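Vindberg Kraft Underlay Paper, 500 Series

Product code 3372. Unbleached brown kraft, uncoated both sides. Supplied on a 76 mm fibre core, plastic end plugs fitted.

The 500 Series is a medium-weight covering paper for packing benches, craft tables and paint preparation areas. The sheet is machine-finished on the outer face and slightly rougher on the inner face. Either face accepts pencil, marker and water-based ink. It is a sacrificial surface: it absorbs minor spills and is replaced when worn, and is not rated as a moisture barrier. Standing liquid will penetrate to the benchtop and should be wiped up promptly.

Low-tack painter's tape is the recommended fixing. It can also be used to mark out bays on the sheet for sorting or portioning work. Apply tape with light finger pressure only; firm burnishing will lift fibre from the outer face on removal. Duct and packaging tapes are not suitable where the sheet is to be re-laid.

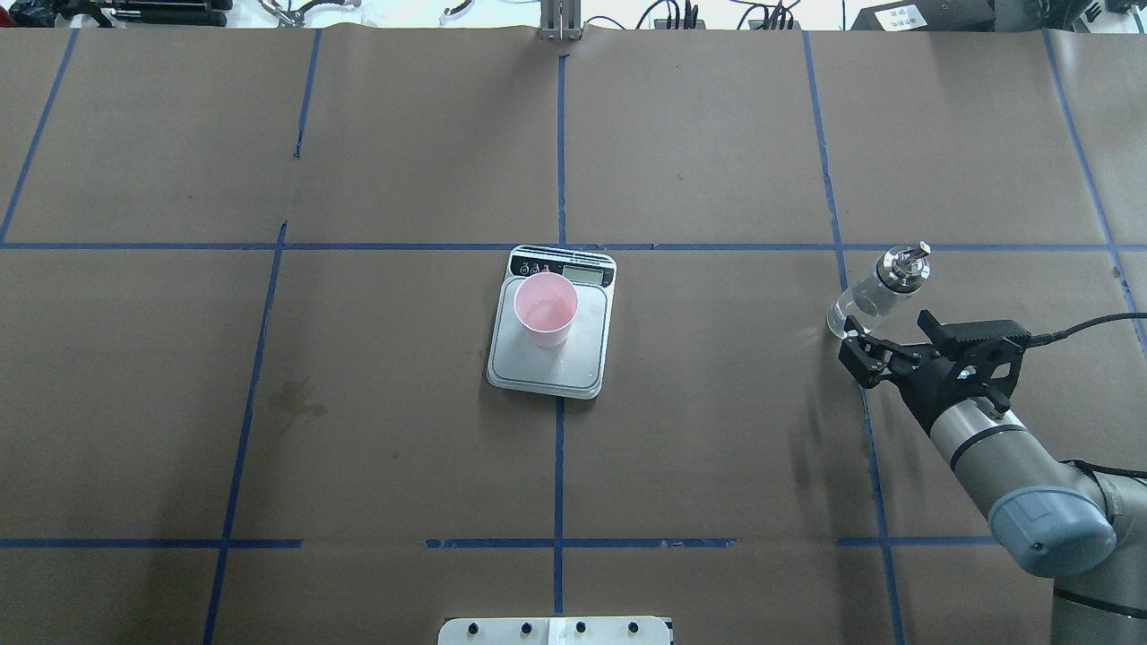
Brown paper bench covering marked out in blue painter's tape, with digital scale.

Creasing is normal where the sheet has been folded or stored flat. To reduce roll memory, cut to length, reverse the curl over the bench edge and leave under weight overnight. Scales and other levelling-sensitive equipment should be re-zeroed after the covering is changed — a fold trapped beneath one foot is enough to affect the reading.

Specifications
Width: 900 mm
Core: 76 mm, fibre
Colour: natural brown, varies between batches
Finish: uncoated
Food contact: indirect only
Disposal: kerbside paper recycling if free of oil, paint and tape

Storage
Keep rolls upright in original wrap, away from direct sunlight and off concrete floors. Allow 6 hours for rolls to adjust to room conditions before cutting.

Ordering
Minimum order is 2 rolls. Cut-to-length sheets are available through Orevbridge on request; allow additional lead time. The Dremico wall-mounted cutter accepts this core size without an adaptor. For trade accounts and batch enquiries, contact Inese Kazlauskienė, paper and packaging desk.

Data sheet revised September 27, 2024. Replaces the April issue.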